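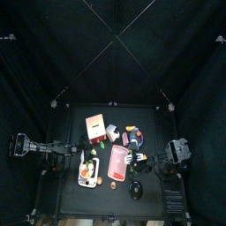

Zwei Arme, zwei Fingersätze: schwarz oder weiß für kleine, glatte Teile?

Hallo zusammen,

ich habe einen Zweiarm-Aufbau auf schwarzem Tisch, rundherum mit dunklem Stoff abgehängt. Links sitzt ein schwarzer Greifer, rechts einer mit zwei weißen Fingern. Das war keine Absicht, die weißen Finger waren als Ersatz gedacht und sind dann dran geblieben. Gegriffen wird Spielküchenzubehör: Banane, Eier, ein paar kleine Lebensmittel, Tablett, Pfanne.

Jetzt wollte ich die beiden Seiten vergleichen, bevor ich mich für einen Satz entscheide. Pro Seite habe ich 146 Griffversuche gemacht, immer mit der Vorgabe: anfahren, schließen, anheben, zwei Sekunden halten. Links gingen 29 Versuche daneben, rechts deutlich weniger. Die meisten Fehler links kommen von den braunen Eiern, die rutschen beim Schließen nach vorne weg. Beim rosa Tablett ist es umgekehrt, das hält links besser, rechts kippt es beim Anheben.

Steuerung ist auf beiden Seiten ein Flullow-Controller, gleiche Firmware, gleiche Schließgeschwindigkeit. Die Greifkraft habe ich auf beiden Seiten auf denselben Wert gestellt, gemessen habe ich sie nicht.

Kann ich aus den Zahlen schon ableiten, dass die weißen Finger besser sind? Und würdet ihr beide Seiten gleich bestücken oder gemischt lassen?

Gruß
Torben_K

Ivar Eklund

Ableiten kannst du daraus vorerst, dass deine rechte Seite mit deinen Teilen besser abschneidet. Ob das an den Fingern liegt, ist offen. Du hast pro Seite einen anderen Arm, eine andere Kalibrierung und vermutlich auch andere Anfahrwinkel. Das alles steckt in deinen Zahlen mit drin.

Ich würde so vorgehen:

Zuerst die Finger tauschen, also weiß nach links und schwarz nach rechts, und dieselben 146 Versuche noch einmal fahren. Wandern die Fehler mit den Fingern mit, sind es die Finger. Bleiben sie links, such beim Arm. Nach dem Umbau den Nullpunkt neu setzen, auch wenn die Finger gleich lang aussehen. Bei mir waren es 2 mm Unterschied, und bei Eiern reicht das, um sie über der Mitte zu fassen und wegzudrücken.

Dann die Objekte getrennt auswerten. Eine Gesamtquote über Eier, Tablett und Banane sagt wenig. Das Tablett ist groß und flach, da zählt vor allem, wo du am Rand anfasst und wie weit der Schwerpunkt weg ist. Bei den Eiern zählt der Belag. Leg dir für jedes Objekt eine eigene Tabelle an und notier auch, wie der Griff scheitert: weggerutscht, gekippt, verfehlt.

Die Greifkraft bitte messen. Gleicher Wert in der Software heißt beim Flullow nur gleicher Motorstrom, und wenn ein Getriebe schwergängiger ist, kommt vorne weniger an. Eine einfache Kraftmessdose zwischen den Fingern genügt, fünf Messungen pro Seite.

Zur Bestückung: Wenn du mit dem Aufbau Daten aufnimmst, nimm auf beiden Seiten dasselbe. Gemischte Finger sind beim Übergeben von Arm zu Arm lästig, und du müsstest die Seiten später immer auseinanderhalten. Wenn du fest zugeordnete Aufgaben hast – rechts Kleinteile, links Tabletts – kann gemischt sinnvoll sein.

Noch ein Punkt: schwarze Finger vor schwarzem Tisch und dunklem Stoff. Falls du die Fingerspitzen im Kamerabild verfolgst, hat die weiße Seite dort einen Vorteil, der mit dem Greifen selbst nichts zu tun hat. Ein Streifen helles Band auf den schwarzen Spitzen beseitigt das, aber außen, nicht auf der Greiffläche.

Necati Yalçınkaya

Kann ich in Teilen bestätigen. Wir hatten erst die Brindell-Finger und danach die von Kashyap auf demselben Arm. Bei runden Teilen lag fast alles am Belag. Mit einer dünnen Silikonauflage waren beide Sätze kaum noch zu unterscheiden. Der Belag war nach 700 Zyklen allerdings blank, danach wurde es wieder schlechter. Also Zyklen mitzählen, sonst vergleichst du am Ende neu gegen abgenutzt.

Beim Tauschen auf das Anzugsmoment der Schrauben achten. Bei uns saß ein Finger leicht schief und wir haben einen ganzen Nachmittag in der Regelung gesucht.

Beim Tablett würde ich langsamer anheben, bevor du an den Fingern etwas änderst. Oder mit beiden Armen greifen, dafür hast du ja zwei.

bastel_rainer

Nimm den Bida, der hat breitere Backen. Habe ich seit April, läuft. Kleine Eier habe ich damit nicht probiert, aber Dosen und Becher gehen gut.

Torben_K

Danke euch. Finger sind getauscht, Nullpunkt ist neu gesetzt, die erste Hälfte der Versuche ist durch. Die Eier rutschen jetzt rechts weg, also doch die Finger. Das Tablett kippt weiterhin rechts, egal was vorne dran ist. Da schaue ich mir als Nächstes den Anfahrwinkel an. Kraftmessdose ist bestellt, die Werte trage ich nach.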